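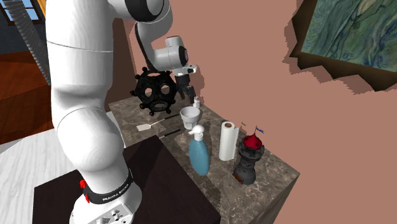
Kitchen cell: where we are in December

Hi Ximena, quick update on the Husturell money and what it's been buying!

Most of this month went into the simulated cell. The arm is now mounted on the dark wooden slab next to the stone counter, and the base finally sits where I want it (I moved it 5 times, don't ask). The gripper can come down over the back end of the counter, which the old mount never allowed without the elbow folding up in a silly way.

I also redid the clutter set. The spatula, the cup, the blue soap bottle and the paper towels are all in, plus the little castle tower with the red roof, which is great for checking clearance because it's tall and pointy. The Tô scripts shuffle everything between runs.

Upkeep: I reset the joint limits, retuned the finger friction and cleared out 600 stale log files. We've done 2267 runs on the new mount so far. Seven ended with the wrist locking up, all on the same reach, and I think it's a bad limit on the last joint. Dresemach is looking at it with me.

Still to do is the tool offset, then the handover notes. I haven't spent anything from the hardware line yet, and I'd love to carry it over if you're okay with that. Can you let me know before I book time on the Hetero machine?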